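Kalline Stage Two vocal pedal, reviewed by Troels Juhl
2025-03-29

Singers get sold a lot of boxes. The Kalline Stage Two is the latest, a floor pedal that promises doubled vocals, reverb and "automatic harmony in any key" for a bit under 400 pounds. I used it for 14 gigs, mostly country and folk covers in pubs, and I still don't know who it is for.
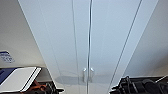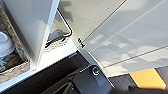
White panels, one set with a pair of small metal handles.

First the good part. The reverb is decent. The short room setting thickens a thin voice without making it sound as if you're down a well, and I left it on most nights. The footswitches are firm and far enough apart for boots.

The harmony is where I lost patience. It takes its key from your guitar, and so long as you strum plain open chords it copes. Play a walking bass line, or let a seventh ring, and the third above goes sour. Haoran Shi, who plays fiddle with me, asked me to turn it off halfway through the second set in July and I can't say he was wrong. Kalline's manual suggests "a clear, steady playing style". I'd like a pedal that suits mine.

Doubling is better, though on slow songs it leaves a faint flutter on long notes. Miyuki Ebihara sings lead on our waltzes and has a much cleaner voice than I do. With her it was worse.

There is a memory for 2,000 presets. I used three. Scrolling past the rest on a screen the size of a stamp, in the dark, with a bar full of people waiting, is no fun at all. You can rename them from a computer, but only after making an account, and the editor forgot my names twice.

It runs off its own power supply with an odd plug, and the lead is too short to reach the back of most stages. A spare costs extra.

The older Feroseck pedal I've used for years has one reverb, one echo and no harmony. It does less and I've never had to apologise for it. If you sing alone and strum simply, try the Kalline in a shop first, with your own guitar and your own songs. Second-hand, at half the price, I might be kinder.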